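Unit 6: Grasping failures in simulation
Handout B: the case of the offset grasp
Module tutor: Dilruba Nanayakkara
Lab support: Kieran Inskip

Read this before the practical. You will need the log files from the Girus folder and your notes on coordinate frames from Unit 4.

6.1 Background

The task was a plain one. A two-finger gripper has to pick up a tennis ball from a table and hold it clear of the surface. The student group at Sustthorpe trained a controller for this in simulation and ran 200 test episodes before the move to the real arm. Of these, 81 were marked as failed. The group's first thought was that the ball was slipping out of the fingers, so they raised the friction value and ran the set again. The number of failures did not change.

A slip and a miss look the same in the results table. Both end with the ball on the table and the fingers shut. The only way to tell them apart is to look at the approach, before the fingers close.

6.2 What the camera view shows

Go through the saved views one episode at a time and stop at the last one before the close command. Note where the ball is in relation to the gap between the fingers. Do not use the summary plot for this step, as it averages over episodes and hides the direction of the error. 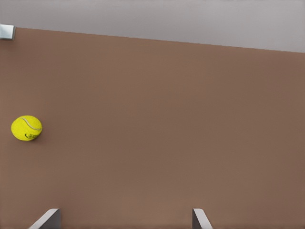
Fig. 6.1. Simulated view with the fingers open. The ball is outside the gap, beyond the left finger and to its left.

If the fingers closed from the position in Fig. 6.1 they would meet nothing. Friction has no part in it. When Thandeka Ntuli sorted the failed episodes by hand, she found the same kind of offset in almost all of them, and always to the same side.

6.3 Cause

The offset came from the camera transform. The camera mount in the model had been turned slightly in October to get a better view of the table, but the transform used to work out the ball position still held the old angle. The controller was given a target that was wrong by an amount that grew with distance from the centre of the table. Balls placed near the centre were picked up because the gap was wide enough to cover the error. Balls placed further out were missed.

The training had run for 4,000 episodes with the true ball position taken straight from the simulator. The camera estimate was only used in testing. For this reason the fault did not show in the training curve at all.

6.4 Why it counts as a safety matter

A miss in simulation costs nothing. On the real arm the same error could bring a finger down on top of the ball, or drive it into the table or a fixture. The controller had no check on whether anything was between the fingers. After a close command it went on to lift and then to the drop position, and reported the move as complete.

Lakmal Weerakoon reviewed the work and stopped the transfer until the following were in place:

The camera transform is read from the model file at start-up. It is not typed in by hand.
A known marker is placed on the table and its estimated position is compared with its true position before each run. If the two differ by more than the set limit, the run does not start.
Finger width is read after closing. If it is below the width expected for the ball, the arm stops where it is and raises a fault.
Misses and slips are logged under separate codes.
The force limit on the downward move is tested on its own, with the arm at low speed and the guard closed.

6.5 Practical

Work in pairs. Load episode 235 from the second folder and step through it to the close command. Write down the estimated ball position and the true one. Repeat for five other failed episodes with the ball in different parts of the table, then plot the error against distance from the centre.

Correct the transform and run the same episodes again. Some may still fail. For each of these, say whether it is a miss or a slip and give your evidence from the log.

Hand in the plot, the table of positions and one page of text. Work is due on 8 June 2021. Questions about the software go to Kieran, and questions about marking go to Dilruba.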